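The rumour that ate my village

I moved to Clollow because it was quiet. It has one shop, a pub with a leaky porch, and a community page with more members than the place has houses. I joined the page for the bin days. I stayed, I'm sorry to say, for the fighting.

In June somebody posted that the footbridge over to Evside was going to be shut for good. No source, no link, just "heard it from someone who'd know". By teatime there were more than 100 comments under it. By the next morning the bridge had been sold, the new owner was putting up flats, and the parish council had known all along (boo, hiss). I read every word. I was furious! I even drafted a letter.

Then I walked down to the bridge, which I should have done in the first place, and found a laminated notice tied to the handrail. It would be closed for 4 days so the boards could be replaced. That was the entire story.

I'd love to tell you that I went home and put everyone straight and they thanked me. I did post what the notice said. I got 6 replies, and most of them wanted to know who was paying me. One said the notice was exactly what they'd put up if they wanted us to think it was only the boards. I looked at that sentence for a long time, and I still can't find a way into it. How do you argue with someone when your evidence gets counted as theirs?
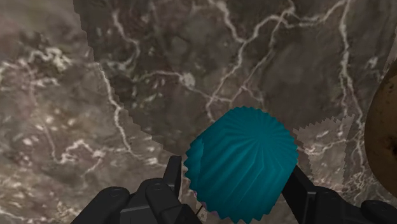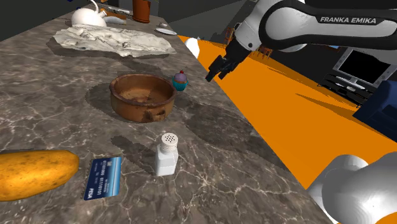
Why I believed it too

The bit I find uncomfortable is that I swallowed it as quickly as anyone. I think of myself as a careful reader. I shout at the radio when a minister dodges a question. But I was already cross with the council over the verges, and along came a story in which the council were villains, and it slid down like custard.

I've started noticing the same thing with bigger matters. I'll see a headline about a politician I can't stand and I'm half ready to pass it on before I've read the second line. If it's about one I rather like, I suddenly become a professor of statistics. Was that figure adjusted? Who did they ask? I never ask who they asked when I'm enjoying myself.

My neighbour in the end cottage thinks we've all gone mad in the last few years, and that it's the phones. I'm less sure. My gran used to tell us that Dabbas, the next village along, had poisoned our well during the war, and she had no phone and, as far as I can find out, we had no well. People have always liked a good story about the lot over the hill. It does travel faster now, though - my gran had to put her coat on first.

What I do now

Nothing very grand. I leave a thing overnight before I share it, and by breakfast I've usually lost interest. If it's local, I walk over and look. When the page decided that the library van was being scrapped, I rang the office in Geveck and spoke to a very patient woman who told me it was moving to a different lay-by, 19 steps from the old one (she'd paced it out, bless her, after the complaints).

I also try to say "I don't know" out loud, which is harder than it sounds when you've had a glass of wine and somebody across the table has just brought up the election. I managed it twice last week. The third time I said something very confident about fishing quotas, and I'm still waiting for someone to check.

The bridge reopened on time, by the way. The new boards are lovely, a bit slippery in the frost. There's a thread on the page at the moment asking what happened to the old ones.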